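Finger backlash on the strip-down cell
Utetthorpe Workshop Forum > Cells and grippers

prondel_bench
Our gripper has started closing unevenly. It's on the cell that takes memory out of old desktops. The left finger arrives first and the stick gets twisted in the slot. More than 934 cycles since the last service. Finger screws are tight. What next?

tallowgate
Pivots. Take the fingers off and rock each link by hand. If one moves more than the other, change both bushes.

mossop9
I'd look at the zero before taking anything apart. Ours did this after a controller update and the bushes were fine – I'd already paid for new ones.

tallowgate
Zero won't drift on one side only, they share a drive.

mossop9
It will if the finger was refitted slightly off. Same symptom.

prondel_bench
Fingers were off in July to be cleaned, so could be either. Which order would you go in?

kelling_r
Order we use at Prondelden, power off for the first two:
1. Check the finger screws, then the linkage plate screws. People forget the second lot.
2. Rock each finger at the tip. A little play is all right if both sides match.
3. Power up, close on a scrap stick standing in its slot and look at both tips against the board.

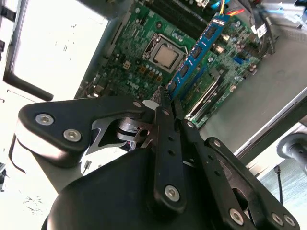 4. Re-zero and run five picks on a scrap board before going back to real ones.

tallowgate
I'd put 2 before 1. Tightening hides the play.

prondel_bench
Right linkage plate was loose. Doing step 4 after lunch.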